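Part-time workshop assistant, Ladinent
Balach site, ground floor. Start in October.
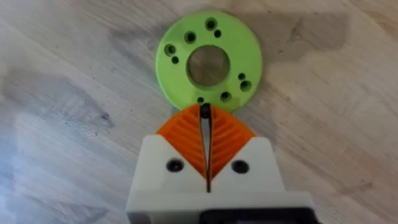
A green ring disc on one of the workshop tables.

Ladinent is a small repair and spare parts workshop. We mend household goods that people would otherwise throw out, mostly lamps, fans, coffee grinders, sewing machines and radios, and we supply replacement parts by post. We moved to the Balach site last year and share the building with Sandberg, the furniture restorers upstairs.

We are looking for a part-time assistant to work at the front counter and in the parts store. The post is 19 hours a week, spread over mornings. Hours are 8.30 to 12.30, with one shorter morning which we will agree with you. There is no evening work.

What the job involves

Booking in items at the counter, writing up the fault as the customer describes it, and giving out the ticket. Phoning customers when a repair is ready or when the price is going to be more than we quoted. Picking and packing orders for the post, which is collected at 11.45. Putting away deliveries and keeping the shelf labels right. We have some 500 kinds of part in the store and they are all listed in Meltano, our stock program. You will be shown how to use it in your first week.

You will not be asked to do electrical repairs. If you want to learn simple mechanical ones, such as changing a belt or fitting a new switch knob, there is time for that in the quieter months.

What we need from you

Clear handwriting and clear speech on the phone. Enough patience to sort small screws by length. You should be able to lift a boxed sewing machine on to a counter, with or without the trolley. Counter experience is useful, in any kind of shop. We do not ask for qualifications.

A driving licence is not needed. The 60 bus stops at the gate. There is a bike rack in the yard but it is not covered.

Pay and conditions

Pay is by the hour and goes up after the three-month trial period. The current rate is on the application form. Holiday is in line with full-time staff, worked out for your hours. We close between Christmas and New Year, and those days do not come out of your holiday. Overalls and safety shoes are provided. Tea and coffee are free, lunch is not.

How to apply

Ask for a form at the counter or ring us on extension 304 through the Balach switchboard. Please fill in both sides. A CV is welcome but does not replace the form. Give the name of one person we can ask about your work, paid or unpaid.

Interviews take half an hour and are held in the workshop with Herman Lumenta, who runs the parts store. You will be asked to book in a made-up repair and pack one small parcel. We reply to everyone who applies, by letter or by email as you prefer.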